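Bondanthorpe Shared Workshop – Members' Forum
Section: Automation and Control
Topic: Arm and round basin cell, simulation stage – comments requested before purchase

bench_secretary
Posted Sun 30 April

Members will recall that approval was given in principle for a small robot arm cell in the Bondanthorpe workshop. Before any money is released, the build group undertook to model the cell and to publish renders for comment. The model has been prepared under the project title Mistmont. It contains the arm, its gray block, the table, the round basin and the side housing with the crank.

The arm is placed at the rear left of the table so that the front edge remains clear for a person loading the tray. The forearm passes over the basin from left to right, and the gripper approaches from above.

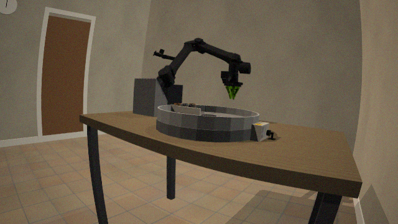

Simulation render: Mistmont build group, Bondanthorpe Shared Workshop. May be reproduced by members with acknowledgement.

Comments are invited on three points: the position of the arm, the clearance between the gripper and the rim of the basin, and the suitability of a wooden table. The spending limit remains 500 pounds for everything other than the arm itself.

wernness_lathe
Reply 1

I write on behalf of the Wernness metalwork section. We have no objection to the arm. We do object to the table. A wooden top on slim legs will move whenever the arm stops sharply, and any movement at the base will be greater at the fingertips. The section would prefer a steel bench bolted to the floor.

el_ouafi_drives
Reply 2

I do not agree that the table is unsuitable. The El Ouafi controller which we propose to use allows the acceleration to be limited in software, and at low speed a thick wooden top should be sufficient. A brace between the legs would cost very little. I would ask the Wernness section to wait for a measurement before the wooden table is ruled out.

My own concern is with the approach height. With the fingers lowered to just above the rim, there is little allowance for an error in the table height. I have asked for the same view with the elbow raised and the wrist folded down.
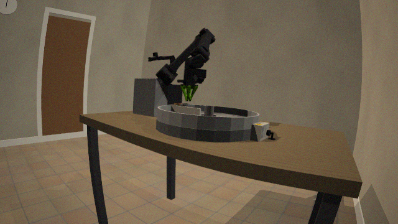
Mistmont model: gripper lowered over the basin, tips just above the rim.

In this pose I would not wish to see any sideways travel at all. The arm should rise first, then cross, then descend. I propose a minimum travel height of 200 mm above the tabletop, to be written into the program as a fixed limit.

wernness_lathe
Reply 3

The travel limit is accepted. The point about the table is maintained. A limit on acceleration is a setting, and settings are changed by people who are in a hurry. We should also like to know who will be permitted to alter it.

bench_secretary
Reply 4

Access to the controller settings will be restricted to members who have completed the induction. The list stands at 23 names. The question of the table will be held open until a trial has been made with the brace fitted.

quietgearbox
Reply 5

May I raise the matter of the post in the middle of the basin? It is the part most likely to be struck by the gripper. A taller post would be easier to reach but would leave less room for the tray to be lifted out. I have spent two evenings with the model, stepping the arm through positions above the post, and I would keep the post as drawn.

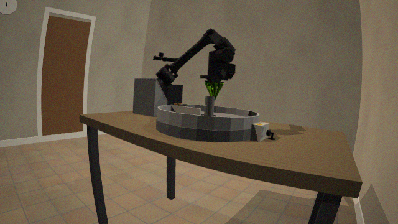
I would also suggest that the descent over the post be made at reduced speed, and that the program stop if the motor current rises above a set value. The run as I have written it has 43 steps. Several of these are pauses and could be removed, although I would leave them in for the first trials.

el_ouafi_drives
Reply 6

The current limit is supported. I would not remove the pauses. They give the person at the bench time to reach the stop button – which, I note, has not yet been given a place in the model. I suggest the front left corner of the table.

wernness_lathe
Reply 7

Front left is acceptable provided that the cable does not run across the top. The section will lend a length of steel angle for the brace, without prejudice to our view of the table.

bench_secretary
Reply 8

The offer is accepted with thanks. The stop button and the cable route will be added to the model, and a revised parts list will be posted in this topic in May. Members who wish to attend the brace trial should reply below.

quietgearbox
Reply 9

Please add my name for the trial. I can bring a dial gauge.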